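Re: [automation-list] Open house at Skunlow

> Did anyone from the list make it to the Skunlow open house? I had
> signed up but couldn't get away. I'd like to hear what they showed
> on the desk lamp task, and whether it's worth asking for a repeat
> visit in July.

I went, for the afternoon session. The lamp task got the most floor time, so I'll start there.

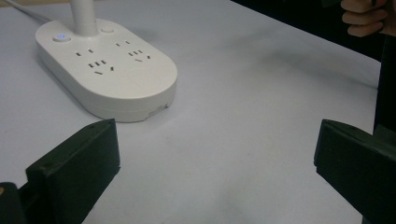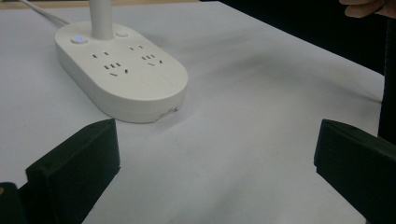
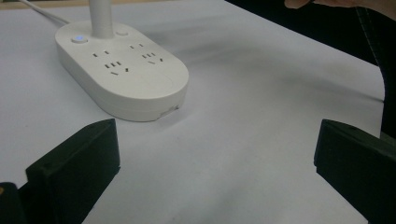 Last one is the whole work table, with both grippers held by hand.

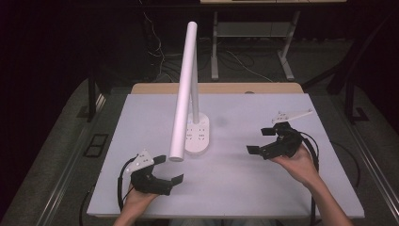
The talk before the demo was given by the Nassar group. They want 3000 recorded runs of two-handed desk tasks by the end of the project and have 2000 so far. Of those, 615 involve the lamp. They would not give a success rate for the trained policy, and I did ask.

The second half was a Tumberg arm sorting small parts into trays. It was slower than I expected – the talk said 6 seconds a part – but they let it run without stopping it for questions. The Diltudlow people had a table by the door with printed handouts. I took a spare set and can mail it to you.

As for July, I'd say yes, if they add time for questions. Ours ran short. Parking is behind the building, and you need to sign in at the side entrance.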